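Gripper slip fault, Namitz simulation runs

In February our cube lifting task on the simulated arm started failing without any error message. The log said "grasp held" while the cube slid down through the fingers. Zinash Kahsay found the fault on a Monday, at run 328 of 2000. 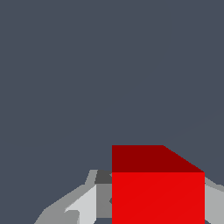 What caused the slip?
A friction value was reset to zero each time the scene reloaded, so the fingers closed on the cube with nothing to hold it.

Close views like this one were little help to us – the contact log told us more. Kosmas Rallis now prints the friction value at every reload.

The red cube between the two fingers, with the white arm to the left.
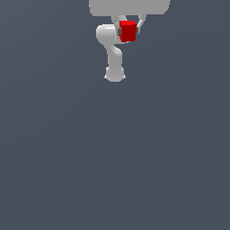

Were the earlier results kept?
Only the runs made before the reload bug came in. The rest were deleted and run again with the fixed scene file.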